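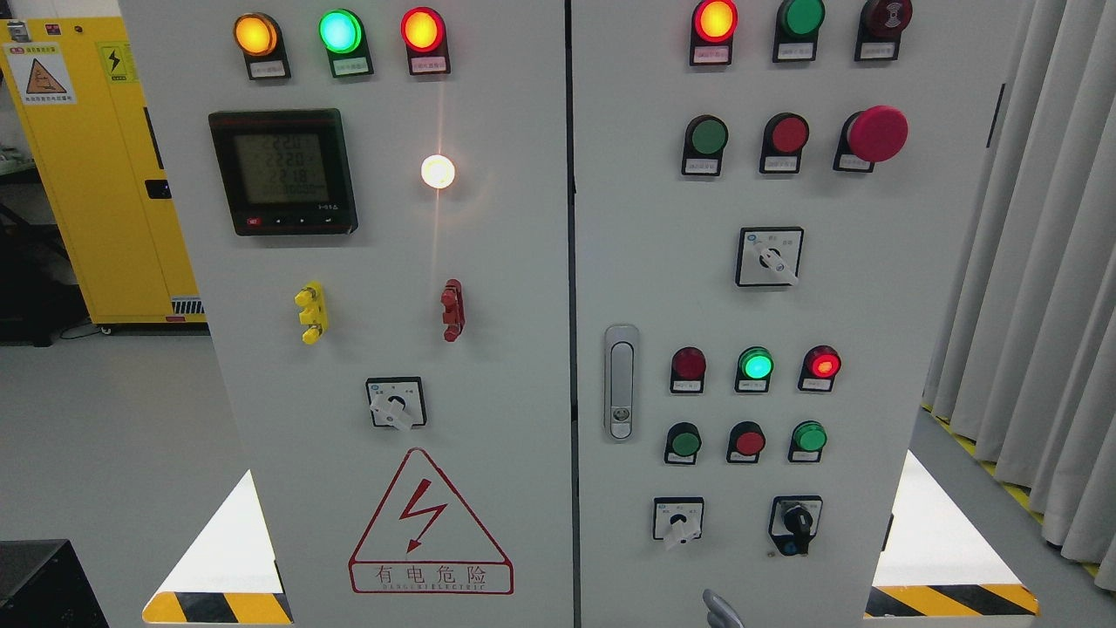

Control cabinet doors with pilot lamps and a digital power meter.

Unit 6 handout: Repeat prescriptions at the counter
Tutor: Uzma Farooqui. Replaces the November version, which had two page fours.

Bring this to the Biltimham practical. You will be playing the pharmacist. Szymon Wróbel will be playing the patient, and he has been told to be difficult, a role for which he needs little coaching.

1. Reading the request
Check name, date of birth, drug, strength, form, dose and quantity, in that order. "The blue one" is not a drug. Neither is "same as my sister's."

2. Quantity and days' supply
Divide the quantity by the daily dose. Our patient at Farkent has 300 tablets and takes 10 a day, so he is covered for 30 days. If he comes back after a week asking for more, do not accuse him of anything. Ask where the tablets are. The usual answer is a glove compartment.

3. Early refills
Write down the reason in the patient's own words, then who you called and what they said. "Seemed fine" will lose you marks.

4. Handing over
Ask the patient to tell you how they take it. Nodding doesn't count, however sincerely it is done.

Reading for next time: the Hodžić chapter on labels, up to the table. Skip the table, it has errors in it.

Worksheets go in the tray outside my office before 4 p.m.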